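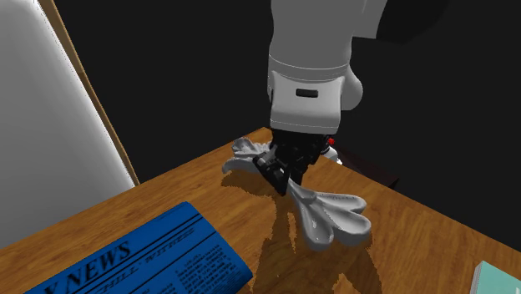 Oiling an old kitchen table, how many coats is enough?

marrowfat_jen
Hello all, long-time reader and very occasional poster. We bought a second-hand table from the Flaneck clearance place last September and I've finally sanded it back (three evenings, and I'm still finding dust in the butter dish). I've a tin of Purketti hard oil in the shed and I'd love to know how many coats you lovely people would put on. It gets breakfast, homework and the occasional flowerpot.

oldshedlight
Welcome, Jen! Two thin coats and then leave it be for a good week if you can bear it. Wipe off everything that hasn't soaked in after a quarter of an hour or it goes tacky, and then you'll be sanding all over again, as I did with my mother's sideboard.

tansy_and_thyme
I'd have to disagree with Shed, fond as I am of him. Two is fine for a bookcase, but a table that gets hot mugs wants 3 at the very least. I used Vekon on ours, and the third coat was when the rings stopped appearing.

oldshedlight
Ours has had two since the year 2000 and still gets compliments, Tansy! Coasters, my dear.

marrowfat_jen
Oh, I do enjoy you two. I tried a bit of oil on a corner and the grain has come up ever so golden, so I'm leaning towards a third if the weather stays dry. 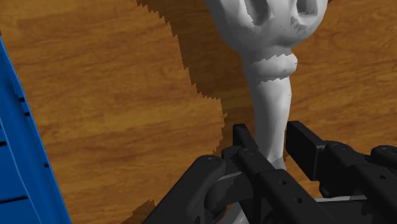

What to do with the rags

pipkin809
Just popping in to say please don't leave oily rags screwed up in the bin, as they can heat up and catch fire all by themselves. Lay them out flat outdoors until they've gone stiff.

tansy_and_thyme
Seconded. I hang mine over the fence, well away from the house.

marrowfat_jen
Thank you Pipkin, I had no idea, and there was one in a carrier bag by the boiler! It's on the patio now. First coat goes on 18th March, while the children are at their gran's.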